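4.3 Betrieb auf textilen Untergründen

Gilt für den Handgreifer Silura 2 mit Fingersatz 24. Schwach beleuchtete Betten sind als Arbeitsumgebung zulässig.

1. Greifer einschalten und Finger in Grundstellung fahren.
2. Griffkörper von hinten an das Bettzeug heranführen.

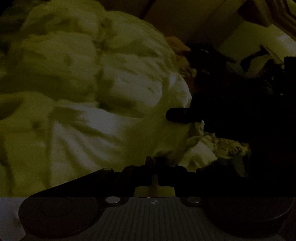

Abb. 11: Annäherung an eine weiße, gebauschte Bettdecke

3. Finger vollständig öffnen. Der Spalt muss frei von Stofffalten bleiben.

VORSICHT – Finger nicht unter Last spreizen. Bei Meldung 452 Taste zwei Sekunden gedrückt halten.

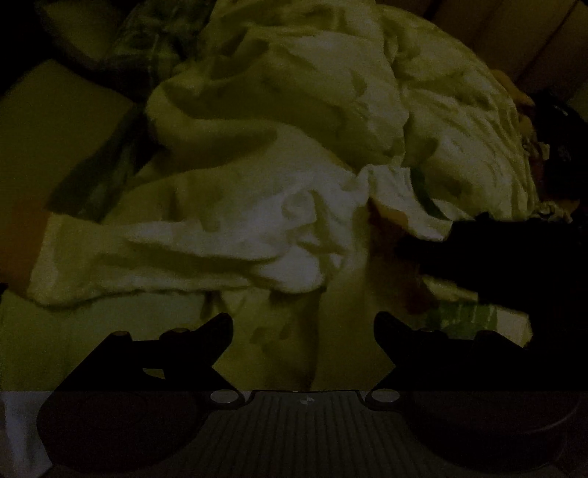 Ausrichten und Greifen

4. Marke an der Oberkante des gerippten Mittelteils auf das Objekt ausrichten.
5. Abstand zum Stoff prüfen. Bei dunklen Textilien die Empfindlichkeit auf Stufe 20 stellen
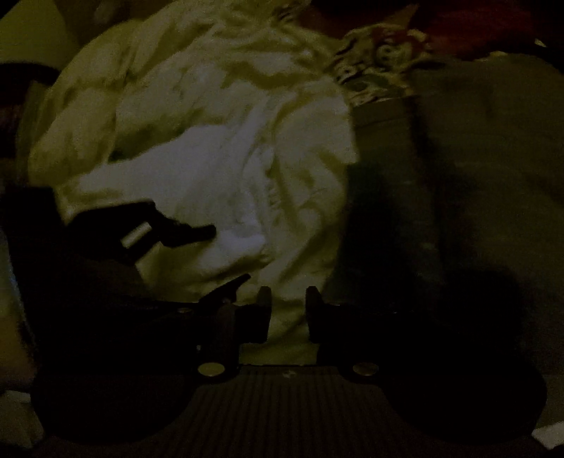 und den Wert mit der Taste bestätigen. Die Einstellung bleibt bis zum Ausschalten erhalten.

6. Finger schließen, bis das Objekt gehalten wird. Weiche Teile hochkant fassen.

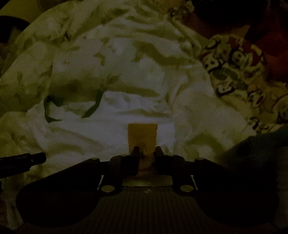 Abb. 14: Gelbes, hochkant stehendes Objekt zwischen den Fingern

Hinweis: Ersatzfinger liefert Etstead.

Verwandte Abschnitte
4.2 Grundstellung der Finger
4.4 Objekt ablegen
6.1 Meldungen und Abhilfe
7.3 Fingersatz wechseln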